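4. Entretien du plateau en bois

Cette section concerne les tables Pullero livrées avec un plateau huilé, référence 163. Pour les plateaux vernis, reportez-vous à la section 5.

4.1 Avant la première utilisation

1. Laissez la table déballée dans la pièce pendant 24 heures, à l'écart des radiateurs.
2. Dépoussiérez le plateau avec un chiffon doux et sec, dans le sens du fil.
3. Vérifiez le serrage des vis du piètement avec la clé fournie. Ne forcez pas.

Remarque : les écarts de teinte d'une bande à l'autre sont naturels et ne donnent pas lieu à un échange. Ils s'atténuent un peu avec la lumière.

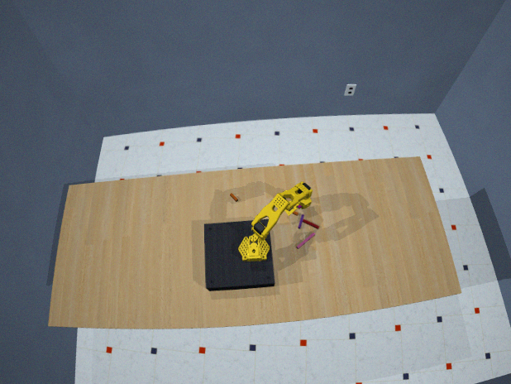

Fig. 6. Plateau en bois clair, bandes de teintes légèrement différentes.

4.2 Nettoyage courant

1. Essuyez le plateau avec un chiffon à peine humide.
2. Pour une tache grasse, ajoutez quelques gouttes de savon noir, puis rincez au chiffon.
3. Séchez aussitôt.

Attention : n'utilisez ni éponge abrasive, ni alcool, ni produit à base de silicone. Le silicone empêche l'huile d'adhérer lors des applications suivantes.

4.3 Application de l'huile

À faire deux fois par an, ou dès que le bois paraît terne. Utilisez l'huile Zivum 415 ou une huile dure équivalente pour meubles.

1. Débarrassez le plateau et protégez le sol.
2. Poncez légèrement au grain 240, dans le sens du fil, puis aspirez la poussière.
3. Étalez une couche mince au chiffon non pelucheux.

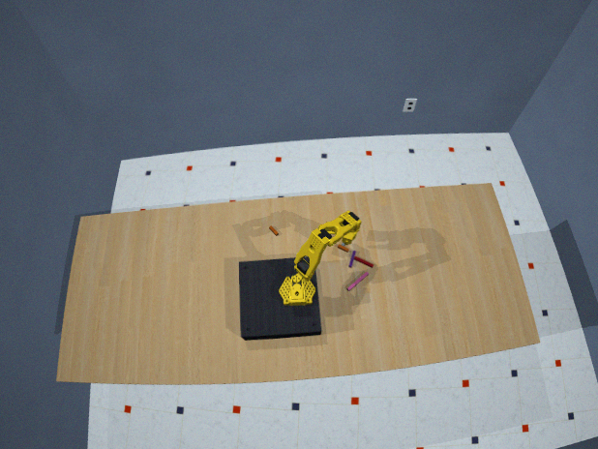 4. Attendez 15 minutes et retirez tout l'excédent. Une huile laissée en surface reste collante.
5. Laissez sécher 8 heures avant de poser quoi que ce soit sur le plateau. Passez une seconde couche si le bois a beaucoup absorbé.

Danger : les chiffons imbibés d'huile peuvent s'enflammer spontanément. Trempez-les dans l'eau et faites-les sécher à plat à l'extérieur avant de les jeter.

4.4 Rayures et marques

Une rayure superficielle disparaît en général après un ponçage local suivi d'une application d'huile. Pour une marque profonde, adressez une photo et le numéro de série, gravé sous le plateau, à l'atelier Sveinbjörnsson.

Mise à jour de la section : 29 juillet 2023.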